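Replacing fluorescent tubes under a ribbed metal ceiling: glare and ballast hum

Posted in: Workshop and Outbuildings > Lighting
14/03/2022

pratness_bay2

We rent Bay 2 on the Pratness estate. The ceiling is white corrugated metal and the lighting is long fluorescent fixtures, installed before we moved in. The landlord (Hsieh Property) will let us change lamps or whole fixtures as long as the fixture positions and the switching stay the same and a licensed electrician signs off any rewiring.

Two problems. First, several fixtures hum, and the ceiling seems to amplify it. Second, we get veiling glare on anything glossy that is lying flat on the work surface. It is worst on laminated drawings and on screens tilted back. Moving the work helps a little but there is always another tube in the reflection.

I have measured illuminance at the work surface with a handheld meter. Directly below a fixture it reads just under 1000 lux. Between rows it falls off a good deal, although not so far that anyone complains. The clearance from the floor to the underside of the lowest beam is 107 inches.

I am considering LED tubes in the existing fixtures. The local supplier stocks Mumis tubes in a ballast-compatible version and a direct-wire version. The alternative is the Hinov 3399, a complete enclosed fixture with a diffuser, at a much higher cost. Will the tubes alone fix the hum and the glare, or do I need new fixtures? Does the shape of the ceiling matter for either?

gablevent

Just put LED tubes in. I did my garage in August and it took an afternoon. Much brighter and no more flicker when it is cold. Don't bother with the expensive fixtures, you are paying for a plastic cover. If it is too bright take one tube out.

pratness_bay2

Thanks. Brighter is not really the aim, and I can't take lamps out at random because of the dark patches between rows. The tubes are bright enough against the white metal that people who sit facing along the rows have started wearing caps.
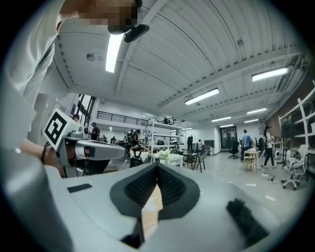 Firdevs Demirtaş

Ballast-compatible tubes will not reliably cure the hum, so cross those off first. They leave the existing ballast in the circuit. If the ballast is magnetic and its laminations have loosened, it will continue to hum with an LED load, sometimes at a different level. You also keep a component that will need replacing later. Direct-wire tubes bypass the ballast completely, and the ballast can be removed from the housing.

Points for the electrician on a direct-wire conversion:

Check whether the Mumis tubes are single-ended or double-ended. The wiring is different and the two must not be mixed in one fixture.

For single-ended tubes, check the lampholders. Shunted holders are not suitable and have to be changed for non-shunted ones.

Fit the warning label inside each fixture stating that it has been rewired and no longer accepts fluorescent lamps. Someone will try it eventually.

Retain the fixture ground. Painted housings sometimes rely on a ballast mounting screw for continuity, and that is lost when the ballast comes out.

Before any of that, go up with the power off and push on each fixture by hand. Part of what you hear may be mechanical. A thin steel housing in loose contact with a metal roof panel will transmit vibration into the panel, and the panel has a much larger radiating area than the fixture. Fixtures should be fastened to structure, with a rubber washer at each fixing. If they are screwed into the panel itself, that is worth correcting even if you change nothing else, subject to what your landlord permits. Do not drill new holes in the panel from below without knowing what is above it.

On glare, gablevent's suggestion will make it worse. LED tubes emit over a narrower angle than fluorescent lamps, usually downward. A fluorescent lamp puts a share of its output onto the ceiling, and a white ceiling returns it as diffuse light. With LED tubes in a bare batten the ceiling gets darker and the source stays bright, so the contrast between the two goes up. That contrast is what people are shading their eyes from.

The ribs matter less than you might expect. Matte white paint scatters most of the light whatever the profile. Gloss paint on a curved rib gives a streak reflection running along the rib, and you would see it as a thin line on a laminated sheet beside the main reflection of the tube. If you see only the tube, the paint is not your problem.

For the glare you need a larger, dimmer source. That means a diffuser, either as part of a new fixture or as a wraparound lens added to the old one. Ask whether lenses are sold for your housings before you price the 3399. If they are not, I would replace only the rows over the glossy work and convert the remainder with direct-wire tubes. Match the color temperature between the two or the boundary will be obvious.

pratness_bay2

Checked with the power off. Two of the humming fixtures were loose at one end, and one had its housing resting directly against a rib. With rubber washers fitted and the screws tightened, that one is quiet. The others still hum, so I assume ballasts.

The supplier cannot find a lens to suit our housings. I have asked for a price on the Hinov 3399 for the rows above the drawing table and direct-wire Mumis tubes elsewhere, same color temperature. Hsieh wants the electrician's details before anything is ordered.

tinroof_annex

Same problem here with a metal roof and the thing that helped most was turning the table so the rows run to the side of you and not across in front. Costs nothing. Also clean the tubes and the housings, ours were filthy.

Firdevs Demirtaş

Agreed on turning the table. Do that before the order goes in, then take your meter readings again with the table in its new position. Let the fluorescent lamps warm up fully first or the numbers will read low. If the reflections are tolerable after that, you may need the diffused fixtures over a smaller area than you have priced.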